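The Year I Learned to Make Soap

I've been putting off writing this one for weeks, partly from laziness and partly because every time I sit down to do it I end up wandering into the kitchen to check on the current batch, and then I'm wiping something, and then it's dinner time. But my niece asked me over the phone how I got started, and after talking her ear off I thought I might as well type it all up while it's fresh.

So, soap. Plain bar soap, made on a stove, by a person who once failed to make Jell-O.

It began in September, at the little street fair they hold down the hill from us, where a woman was selling bars wrapped in brown paper out of the back of a station wagon. I bought one because I felt bad for her (it was drizzling, and she'd put her umbrella over the soap instead of herself), and I didn't think about it again until I used it. Oh my goodness. I have the kind of hands that crack from October right through to spring, and I'd gotten used to it the way you get used to a squeaky stair. A week of that bar and they were just hands again. By the time I went back to find her the fair was long gone, of course, and all I had was the wrapper with her name written on it in pencil: Styliani Christodoulou.

It took some looking but I did find her. She teaches a class in the back of a craft supply shop called Vincze, which is 30 miles from my front door, and I drove there on a very gray morning with a notebook and a pair of dish gloves, feeling like it was my first day of school. There were five of us around one long table. She started by making everybody read the label on the lye out loud, one after the other, and by the fifth reading I was sure I wanted to go home.

I'll say a little about lye here, as it's the thing everyone asks about first. Yes, you need it. There is no soap without it, and by the time a properly made bar has cured there isn't any left over in it. It's the making that you have to be careful with. You wear goggles and gloves and long sleeves. You put the lye into the water and never the water into the lye, and you do it by an open window with the cat shut in another room. My cat takes this very personally. I do it in the early morning when the house is quiet, and I don't answer the phone, and in all this time the worst I've had is one tiny itchy spot on my wrist where the glove had slipped down.

The class soap came out beautifully, which gave me all kinds of wrong ideas. I went straight home and ordered a kitchen scale, a stick blender and a tub of coconut oil big enough to bathe a toddler in. The first batch I made alone never set. I'd misread my own handwriting and used far too much olive oil, and I ended up with a pan of something like cold gravy that sat on top of the dryer until I couldn't look at it anymore. The second batch set so fast that I had to scrape it out with a spoon, and the bars looked like broken sidewalk. They worked, though! My husband took them out to the garage and he swears they get grease off better than anything I've made on purpose.

What turned things around was weighing everything. I had been using measuring cups for the oils, if you can believe it, after being told very clearly not to. Oils go by weight, water goes by weight, lye goes by weight, and you write it all down before you pour, and then you run it through a soap calculator even if you've made that same recipe before. I keep mine in an old green ledger that came with my father's desk. The pages are numbered, and he had only used them up to page 58, all of it gas mileage. So my soap starts on page 59, right after a fill-up for a Buick we sold when I was in high school.

My everyday recipe is mostly olive oil with some coconut for the bubbles and a little castor oil, and then shea butter when I'm feeling rich. I let the oils and the lye water cool down until the outsides of both containers feel just barely warm through my gloves. Then I blend in short bursts, stirring in between, until the drips leave a little trail on top. Styliani calls this "light pudding," and that's as good a description as I've ever heard. If you're using a scent, have it measured out already, sitting right there, because when the pudding comes you won't have time to go hunting through a drawer. (Ask me about the lavender and the flashlight sometime.)

Then it goes into the mold, and the mold gets tucked up in a blanket, and you have to leave it alone. I'm terrible at this part. I lift the corner of the blanket the way my mother used to lift the lid on the rice. Next day, if it's firm, I turn it out and cut it with a long kitchen knife that isn't allowed to do anything else now. And then it's just waiting, four weeks at least and six if you can stand it, with the bars up on their ends on a rack in the spare room so the air can get around them. The whole upstairs smells wonderful. We had guests over the holidays who slept in there with all of it and I don't think they've ever smelled so clean in their lives.

I've tried some fancier things with mixed results. Oatmeal was lovely, as long as I ground it up very fine. Coffee grounds were like washing with gravel. I bought a pretty blue powder from a company called Bernura and it swirled like a dream, and then over the cure it faded to the color of an old Band-Aid, so either I did something wrong or that's just what it does. Orange peel turned brown. Calendula petals stay yellow, bless them, and those are the only flowers I bother with now.

The thing I'd spend money on if I were starting over is the scale. A good one, with a button you can press through gloves, and that doesn't shut itself off while you're thinking. Mine is a Grimus and it waits a good long while for me. Everything else I use is either from the thrift store or stolen from my own cupboards, though once a thing has had lye in it, it belongs to the soap forever and can't go back to being a salad bowl. I've lost two good spatulas that way. And don't use aluminum for any of it. Stainless steel is fine, and so is the heavier kind of plastic.

As for what goes around the soap, I've gotten fussier about that than I ever expected. A homemade bar will turn to mush if it sits in a puddle. It wants to dry out between washings, and it likes company that can take a bit of splashing.

Mint green plastic, and a towel in blue and white stripes.

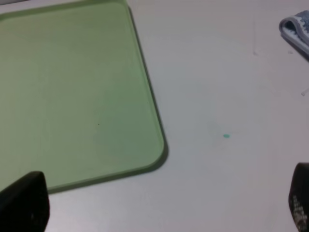
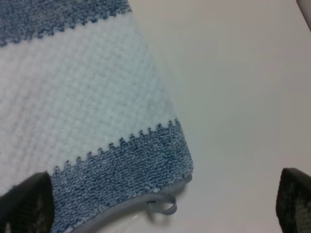 I've been giving bars away to pretty much anyone who stands still. The mailman has had three. My sister, who lives out in Broltach and doesn't approve of hobbies, told me hers was "fine," and then called a week later to find out if there was any more of the oatmeal. I did think for a while about selling it, and I went as far as pricing out labels, but there's insurance to think of and rules about what you can say on the wrapper, and I could feel all the fun going right out of it. So for now it's still brown paper and string, with the name of the batch in pencil, the same as the bar I bought in the rain.

I did take one back to Styliani, by the way. I'd been so nervous about it that I left it in the car for the first half of her advanced class and had to run out for it at the coffee break. She smelled it, and scratched the corner with her thumbnail, and then she wet it at the sink and lathered up right to the elbows like a surgeon. She told me I could go a little lighter on the coconut. Then she put it in her apron pocket and kept it, and I was so pleased that I missed my turn going home.

Next up is a pine tar soap my husband has been asking for since his brother told him about it. I've read that it sets up terribly fast and that it smells like a campfire for months, so it may have to cure out in the garage with the sidewalk bars. I've got the tar already, and a clear morning coming up, and I've warned the cat.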